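Slide 1. Title slide
What a World Tour Is For: paddle surf contests, ranking points and who pays

Leave the title up while people find seats. Don't do the "hands up who surfs" thing, it ate four minutes at the last one.

Opening line: I have judged, entered and lost money on small wave-riding contests, and I've come to doubt most of what gets said when someone announces a new tour.

Say early that I'm talking about the small paddle disciplines. Surf kayak, surf ski, kneeboard if they want to come along. Shortboarding has its own money and its own troubles.

Slide 2. The announcement
Read the Brodex press release out loud, slowly. "A truly global series." Then put up the list of stops. Two were on the same stretch of coast, a short drive apart. Pause here.

Point to make: the word "world" on a poster costs the same as the word "regional." I'd like to see it earned. My own test is whether a rider who lives far from the organizer has any fair chance of finishing near the top without taking a second job.

Most of the tours I looked at fail that. Handum passes, just, and only because they let you drop your worst result.

Slide 3. Where the money goes
Entry fee at Handum was 65 dollars. People complained about it in the parking lot and I think they complained about the wrong number. The fee is small. Flying with a boat is what kills you. Airline desks make up the rule on the spot, and I have paid three different charges for the same bag on the same route.

Total prize purse across the Brodex season: 2,502 dollars. Let them look at it. Yes, the odd two dollars is real, it came from rounding the split between divisions. I asked.

If pushed: no, I'm not against prize money. I'm against using it as the headline. At that level it works like a raffle. The riders who came would have come for a trophy and a decent meal.

Slide 4. Ranking points
Skip the table if running behind. Everyone can get it from the handout.

The short version. Points were given for turning up. A rider who made every stop and lost every first heat finished above a rider who won once and stayed home after that. The organizers call this rewarding commitment. I'd call it rewarding annual leave.

Be fair here. Some reward for showing up is needed or the late stops are empty. My quarrel is with how big it was.

Slide 5. Judging
Wihongi section. Keep it calm, there will be people in the room who were on that panel.

Three judges, one of them also the head organizer, one with a relative in the water. I have no proof anything was bent and I'm not saying it was. I'm saying the score sheets were never posted, so we can't know. Post the sheets. It takes one phone and a piece of tape.

Then the heat length. Heats ran 30 minutes in the morning and were cut short after lunch with the tide dropping. Same points for both. Ask the room how they'd feel about that in a running race.

(Drink some water. This is where I start talking too fast.)

Slide 6. Gear claims
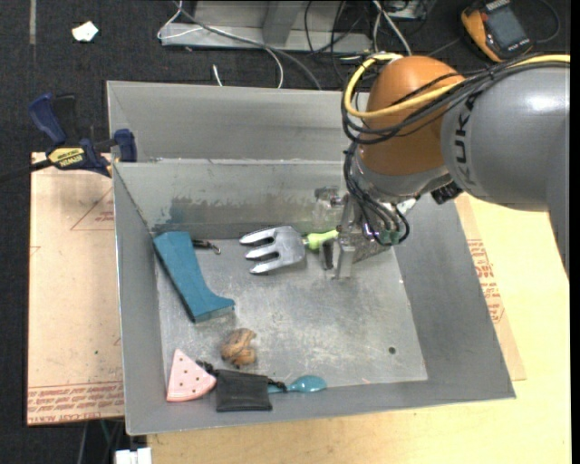

KUKA arm reaching into a sheet-metal bin.

Every tour brings a gear sponsor, and every gear sponsor brings a claim. Vullow's was that their new hull was "measurably quicker off the bottom." Measured by whom, on what wave, with which rider in the seat? I wrote to them in September. The reply was friendly and had no measurements in it.

I've paddled the boat. It's a nice boat. I couldn't tell you if it was quicker than my old one and I don't believe anyone else on the beach could either.

Don't get drawn into fins. Someone will ask about fins.

Slide 7. What I'd keep
Handum's dropped result. The shared boat pool, even with the tired seat belts. The local kids' heat first thing, before the wind gets in.

I would call it a series until it has stops on at least three coasts and a points system that fits on a postcard. Riders don't need the word "world" to show up.

Slide 8. Questions
Likely ones:
Did Brodex break even? I don't know. They say yes and haven't shown figures.
Would a bigger federation help? Maybe. I've seen it mostly add forms.
Am I entering next year? Probably Handum, if I can borrow a boat at the other end.

Room has to be clear by 9 p.m. Handouts are on the chair by the door, take the cable back to the front desk.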